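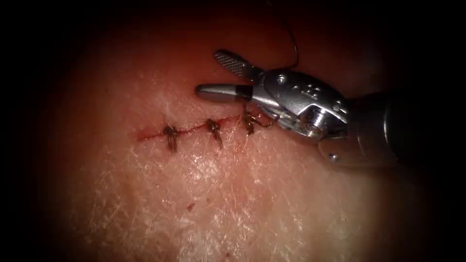
Thin linear incision in pale tissue, edges lined with red

Grirnunbridge Causeway

The Grirnunbridge Causeway is a buried timber trackway crossing the peat flats south of the village of Grirnunbridge. It was built in the Late Bronze Age, went out of use before the Roman period, and has been rediscovered on two occasions, the first of which was forgotten. The village has no bridge and, as far as the records show, never had one. The causeway is generally held to be the nearest thing to an explanation for the name.

Location and setting

The trackway runs from a gravel rise known as Tanui to the foot of the clay slope where the parish church now stands. The ground between them is flat, wet and used mainly for summer grazing. In prehistory it was wetter. Pollen from the lower peat shows alder and sedge around the edges and open water toward the middle, so a traveler on foot had a choice between the causeway and a long walk.

Construction

The builders laid brushwood bundles directly on the bog surface and pinned them with split oak stakes. Planks were set lengthwise on top. The work at the Tanui end is careful, with trimmed stakes and neatly cut mortise holes. Toward the church end the standard drops, the stakes still carry their bark, and several planks were put down with the curved side up, which must have made crossing in the rain memorable. Whether this reflects two work parties or one tired one is disputed.

A section 200 meters long has been traced. The remainder is presumed lost to drainage, apart from a short stretch under the parking lot of the village hall, where it is in excellent condition and cannot be reached.

Early references

The oldest known mention is in an estate survey of 1597, which notes "olde tymbers in the mosse" and complains that tenants were burning them. The surveyor recommended a fine. No fine is recorded, but the next survey does not mention any timbers.

Antiquarian interest in later centuries centered on the gravel rise, which was widely believed to be a royal burial mound. Repeated digging showed it to be gravel. The resulting pits are now protected as historic features in their own right.

Excavation

Modern work began after a farmer cleaning out a ditch broke a plow blade on an oak plank. Trenches directed by Esther Mosoti exposed the central part of the track, and a later season under Lilla Pintér established the sequence of repairs. Finds were sparse: a bronze pin, a wooden bowl with a split base, and a quantity of hazelnut shells. Pintér's report gives the shells a full chapter.

Interpretation

Mosoti regarded the causeway as an everyday farm route for moving people and stock. Ebuka Anozie has argued for a ceremonial purpose, citing the pin, which he considers a deliberate offering. Mosoti's published reply was that people drop things.

See also

Tanui (gravel rise)
Prehistoric trackways
Peat cutting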